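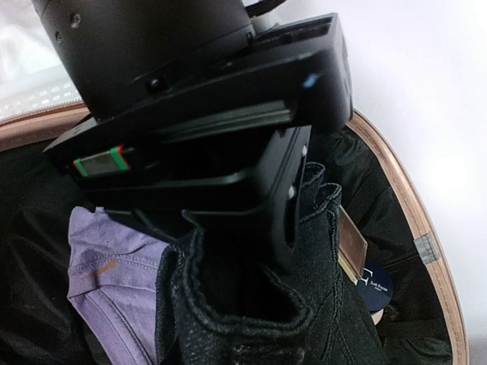 About the Julance Handling Laboratory

The Julance Handling Laboratory is an independent test facility for robotic grippers, arms, cameras and controllers. It was established to give manufacturers and integrators a common place in which end-of-arm equipment can be tried on everyday goods, under conditions that are written down and can be repeated. The Laboratory does not manufacture equipment and does not accept commissions on sales.

Our Work

The greater part of our program concerns soft and irregular items. Clothing, bedding, bags and packed luggage remain difficult for automated handling. A folded garment has no fixed shape, and a finger that closes well on a carton may gather two layers of cloth where one was wanted. Our luggage trials are carried out with open suitcases and ordinary clothes, including knits, cottons and linings of differing weight and finish. The gripper is brought down into the clothing at a range of angles and finger openings, and wrist-mounted cameras record each attempt at close quarters.

Dark fabric against a dark lining receives particular attention. Many camera systems that perform well on a bright bench lose the edge of a black garment inside a black-lined case, and we consider it important that prospective buyers see this behaviour before they commit to an installation.

Comparative Trials

Each comparative trial consists of 3,000 attempted picks, divided evenly among the items in the set. All grippers in a trial are fitted to the same model of arm and run from the same controller, unless the controller is itself the subject of the comparison. Results are reported by item as well as in total. We record missed picks, double picks, dropped items and any marking of the fabric, and the garments are inspected by hand at the close of every session.

Two series are currently under way. The first compares the Ziklow parallel gripper with the Fusero adaptive gripper on mixed clothing. The second examines whether the Leitão controller, which adjusts closing force during the grasp, offers a measurable benefit over fixed force settings. Interim figures are released to participating firms only. Final reports are available to the public on request, at no charge, and are not withdrawn if a participant is disappointed by the outcome.

People and Governance

The Laboratory is led by its Director, Horácio Amaral, who joined Julance from the packaging sector and wrote the first version of our trial protocol. He is supported by a staff of 20, among them mechanical technicians, software engineers and a textile specialist. Trial protocols are reviewed every October, and changes take effect with the next new series – never partway through one.

Visits and Submissions

Manufacturers wishing to submit equipment should allow about 9 weeks for scheduling and bench preparation. Mounting drawings, cabling requirements and controller documentation must accompany the application. College and university groups may attend a demonstration by prior arrangement with the front office in Suite 911.

Page last reviewed 3/15/26.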